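A visit to the simulation cell at Fekholm
July 2018

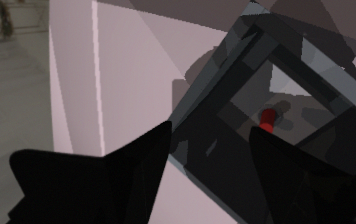
My colleague Jamila Bhuiyan and I were invited to see how the people of Fekholm look after their picking cell, and I promised to write down what I learned for those who could not travel. The cell exists two times. One is of steel and stands behind a fence at the end of the hall. The other lives in a computer, and this second one was the main reason for our trip.

Yasir Talpur is responsible for both. He explained that no change goes to the real arm before it was tried in the simulated one. The task is simple to say: a small red cylinder must be taken from a square open container by a gripper with two fingers. The container is dark gray and the fingers are black, so for the camera the red part is easy to find, but the walls are a difficulty. When the container is turned like a diamond, the fingers have less space near the corners, and the approach must be planned again.

We stayed for two hours at his desk. He keeps a list of seven container angles, and each angle is run again after any repair. If the fingertips on the real gripper are changed, he measures the new ones and corrects the model the same day. I asked what happens when somebody forgets. He showed me an old log from Muvholm, their other site, where the fingers in the model were two millimeters too short. The simulated pick was fine every time and the real one knocked on the bottom.

Also the shadows are adjusted by hand. I had thought this was only for beauty, but the part detection is tested on these pictures, and Mr. Talpur wants dark areas inside the container because the lamps in the hall also make them.

After lunch we saw the real arm with its cover open. The cable to the wrist is replaced every October. Jamila made good notes on the tool changer, a Kiani, and I will add them to our shared folder together with the settings for the Coser controller.

The bus back leaves from the south gate, and you should buy the ticket before.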